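Home Guides Hardware Fault notes Downloads Contact

Fault note: one finger lags on a hand-held gripper pair

Applies to hand-held grippers with two yellow slotted fingers in a black housing, used in pairs for two-handed cloth work. Written by Heikki Oksanen, checked by Ghizlane Ghoneim.

Symptoms

The fault first showed up in the Sesadlow folding set. Of 442 recordings, 37 were rejected at review. In each one the logged finger opening stayed above zero while the operator was holding cloth, and the replay arm then dropped the garment on the first lift. The operators had noticed nothing. Thin cotton was unaffected. Heavy cloth with thick seams, mainly trousers and work shirts, made up the whole rejected group.

Two causes give the same log trace, and they need different repairs:

1. Finger drag. Lint packs into the guide behind one finger, so that finger arrives late and the pair closes off center.
2. Zero offset. The closed position was stored with something between the fingers, and every later reading is shifted by that thickness.

Do not adjust the software offset until drag has been ruled out. An offset entered over a dragging finger hides the fault on light cloth and makes it worse on heavy cloth.

Before you start

Stop the recording and disconnect the replay arm. The arm must not be live while anyone is moving a gripper that is paired with it. At Naciri an arm followed a bench test and struck a shelf – no one was hurt, but the wrist joint had to be replaced.

You need a small cross-head screwdriver, a soft dry brush, a plastic card and one pair of jeans or similar. Work on a flat surface with room to spread the garment. Test both units of the pair, even when only one is suspect.

Step 1. Check the rest position

Hold the gripper upright with the trigger released and look at the fingers from behind. They should stand parallel, with the same gap from tip to base. A gap that narrows toward the tip points to a loose finger mount. A gap that is even but sits to one side points to drag.
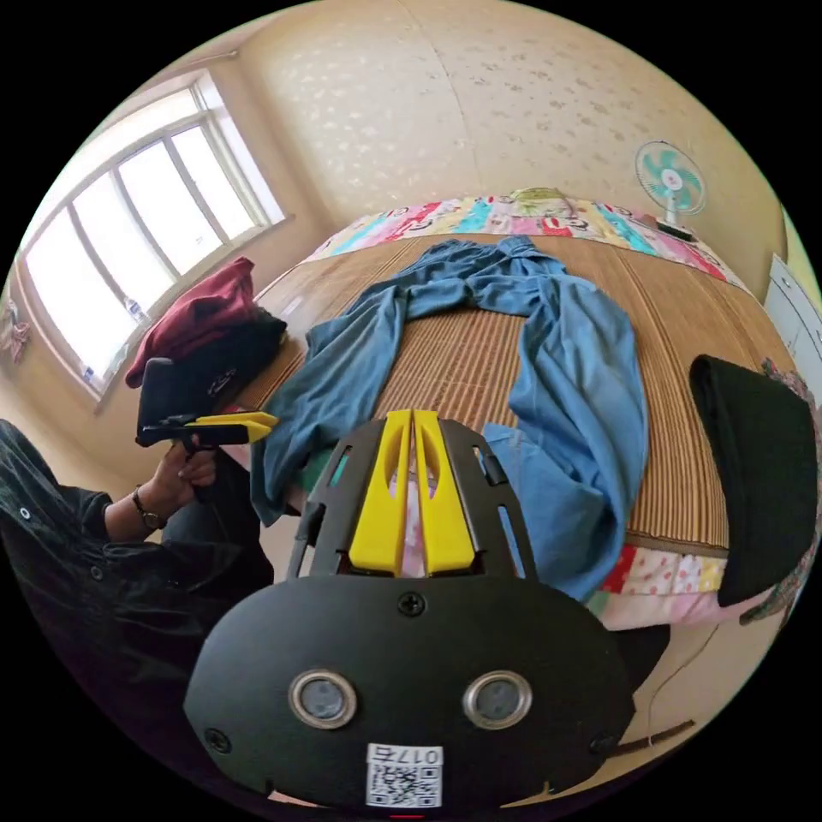
Gripper upright at the bedside with a blue garment spread on the mat; second unit at left.

Step 2. Close slowly

Squeeze the trigger over a count of five and watch both fingers. They should start together and meet at the center. If one waits and then jumps, stop and go to Step 4. Repeat with the gripper turned on its side, as a weak return spring can pass the upright test.

Step 3. Load test on cloth

Lay the jeans loosely, with at least one fold standing clear of the surface. Approach the fold from the side, close on a single layer, lift by a hand's width and hold for 5 seconds. Repeat at the waistband and at a leg seam. Keep the cloth out of the slots in the frame.
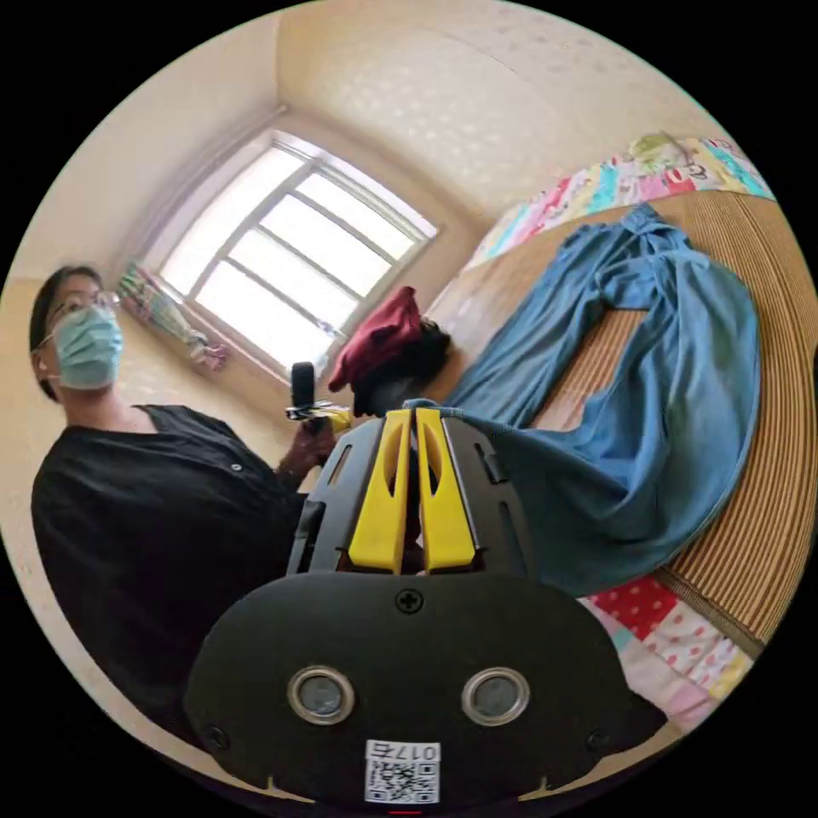 Read the log after each lift. A good unit gives a steady opening for the full hold. A slow rise during the hold means the cloth is creeping out, and the finger pads should be cleaned before anything else is changed. A sudden step means one finger has let go, and the unit should come out of use.

Step 4. Clear the guides

Power the unit down. Remove the screws from the rear plate and lift the plate straight back – do not twist it, as the sensor leads are short. Brush lint from both guides, working outward. Run the edge of the plastic card along each guide to bring out what the brush leaves behind. Use no oil. Units oiled at Stekano in December picked up lint faster than before and had to be stripped again.

Refit the plate and tighten the screws evenly, by hand only. An overtightened plate bows inward and presses on the guides, which brings the drag back.

Step 5. Store the zero again

With the fingers clean and empty, close fully and store the closed position. Open, close and read back the value. Do this three times. If the readings differ, return to Step 4.

Step 6. Return to service

Repeat Step 3 and keep the log. Mark the unit number and the result on the fault sheet. Recordings made before the repair cannot be corrected by subtracting the new offset if drag was present. Reject them.

If the fault comes back within a week, send the pair to Lironent for new guides.

Last changed 24/04/2021

Contact the workshop | Copyright Lironent | Back to top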